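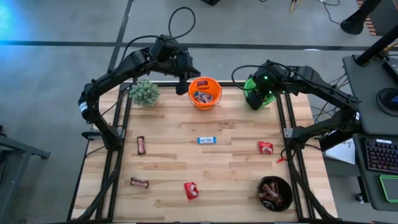 The two-arm candy sorting station at the Cinlow Robotics Laboratory. Photo: Cinlow

Cinlow Reports Method for Two-Arm Sorting of Wrapped Goods

BEMHAM, January 2025 – Researchers at Cinlow have completed a study of how two robot arms can share a sorting job when the objects are small, shiny and easily crushed. The method, called Clunov, lets a pair of arms divide a table of mixed wrapped candy between several containers without a fixed plan for which arm takes which piece.

The work was led by Maribel Rivadeneyra, who heads the manipulation group at the laboratory. Sheyla Agudelo was responsible for the control software and for the design of the trials.

Sorting by robot is well established for rigid goods such as boxes and bottles. Wrapped candy is harder. A foil or plastic wrapper folds when it is gripped, reflects light in ways that change with the angle of view, and may look quite different from one attempt to the next. A bar lying flat offers little height for the fingers to close on, and a crumpled packet may have only one point that can be held securely.

In most two-arm systems, the table is split down the middle and each arm works on its own side. This avoids collisions but leaves one arm idle when the remaining objects are all on the other side. Clunov removes the line. Before every pick, the software scores each visible object for each arm, using the reach required, the expected quality of the grip and the current path of the other arm. The better pairing is carried out and the scores are computed again.

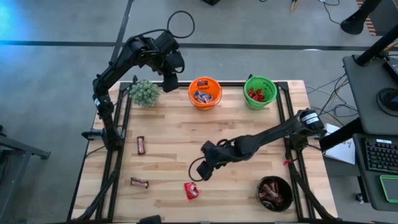
The scoring model was trained on 522 demonstrations recorded by human operators, who guided both arms through complete sorting runs. Operators were told which type of candy belonged in which container but received no instructions on order or on the choice of arm. Positions of the loose pieces were changed between runs. The position of the containers was also varied, within limits set by the reach of the arms.

The group then carried out 200 test runs. Half used the Clunov method and half used a fixed split of the table, with the same arms, grippers and starting layouts. A run was counted as complete when every loose piece had been placed in its assigned container. Pieces that fell to the floor or landed in the wrong container were recorded as errors, and the run was not restarted.

Clunov completed a larger share of its runs than the fixed split. The difference was greatest for layouts in which most of the pieces lay near one arm. For evenly spread layouts the two methods gave similar results, and the time per run was nearly the same.

"The gain comes from the uneven layouts, which is where we expected it," said Rivadeneyra. "On an even layout the fixed split is already a reasonable choice, and we do not claim an improvement there." 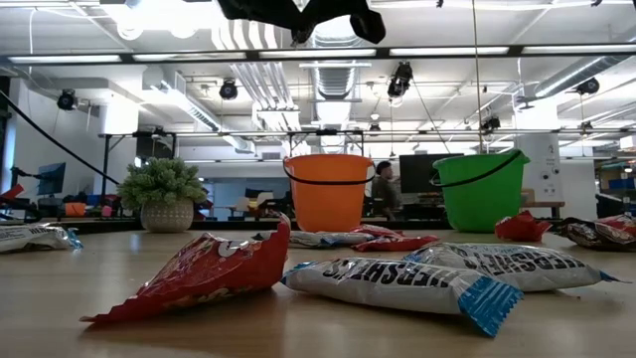
Most of the remaining errors involved soft packets. When a packet was gripped by a loose corner, it tended to swing during transfer and catch on the rim of the container. The group tested a slower transfer speed for these objects. It reduced the number of drops but lengthened each run, and it was not used in the main comparison.

A second source of error was overlap. When one wrapper covers part of another, the software may treat the two as a single object and choose a grip point between them. Agudelo said the present model has no separate step for pulling overlapping pieces apart.

"At the moment it either gets one of them or it gets neither and tries again – there is no deliberate action to separate them," she said. "We would like to add one, and the recordings already contain many cases where the operators did this by hand."

The software recomputes its scores 10 times per second while the arms are moving, so that a planned pick can be dropped if an object shifts. This rate was sufficient for the speeds used in the study. Faster arms would need a higher rate, and the group has not tested the method under those conditions.

Further trials will use a wider range of packaged goods, including paper bags and netted produce. The Guzmán test site, also in Bemham, will repeat the comparison with arms of a different reach to determine how far the scoring model depends on the present hardware.

A technical report describing the method, the trial procedure and the full list of recorded errors is available from the laboratory on request.

About Cinlow
Cinlow is a research laboratory based in Bemham. Its work covers robot manipulation, gripping of soft and irregular objects, and the coordination of multiple arms in a shared workspace.

Media contact
Press Office, Cinlow, Bemham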